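Zoldale Stone & Tile List
3 min read

Re: [stone-list] Dark marble for a kitchen, am I crazy?

Oh, I am so glad you asked this! I've been waiting for somebody to bring up dark marble again, and I'll try to keep it short (I won't manage).

On Tuesday Tamara Hordiienko wrote:
> We're redoing the counters in the Eltdale house and I keep
> coming back to black marble with white veining. Everybody
> says get granite. We cook a lot, lemons and vinegar all the
> time. Is it going to look terrible in a year? And do I have
> to seal it every month? The yard quoted me for polished but
> I could still switch to honed.

First, you're not crazy. I've had mine for 9 years and I still like walking in and seeing it in the morning. But go in knowing that it etches. Lemon juice will leave a dull spot on polished marble whether or not you sealed it. Sealer helps with stains, the oil and coffee kind, and does nothing much for acid. People mix those two up constantly, and then they're mad at the sealer.

On a dark polished top the etch marks show up lighter, and you'll catch them whenever the light comes in low. Honed hides them far better. It does show fingerprints and greasy smudges more, so you trade one thing for another. I went honed and would again, though I'll admit the polished slab at the Derkach yard made me wobble – that depth is hard to walk away from!

Sealing: every month is way too much. Put a few drops of water on it and go do something else. If there's a darker patch when you wipe it up, it's time. Mine gets 2 coats in October and that's it for the year.

And please go pick your actual slab. The samples are tiny and tell you nothing about where the heavy veins will land. I drove out to Plomberg twice for mine, and the second time they let me tape off the sink cutout right on the stone, so I could keep the best part clear of it. Ask if any of the veins have been filled, too. Run your fingernail across them.

If you're still deciding how busy you want it, compare this rendering with your sample. I love how the veining gets thicker over toward the right!

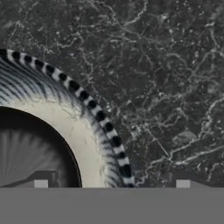
Computer rendering, charcoal marble with branching white and pale gray veins.

I budgeted $3000 for the slab and fabrication was extra, so get that part in writing before you fall in love with anything. Ask about the edge as well. A plain eased edge chips less than a sharp one, and it's usually the cheapest.

Write back when you've seen some slabs, I want to hear all of it – honed or polished, and how the edge comes out!

Contact the list owner | Copyright Zoldale Stone & Tile List | Back to top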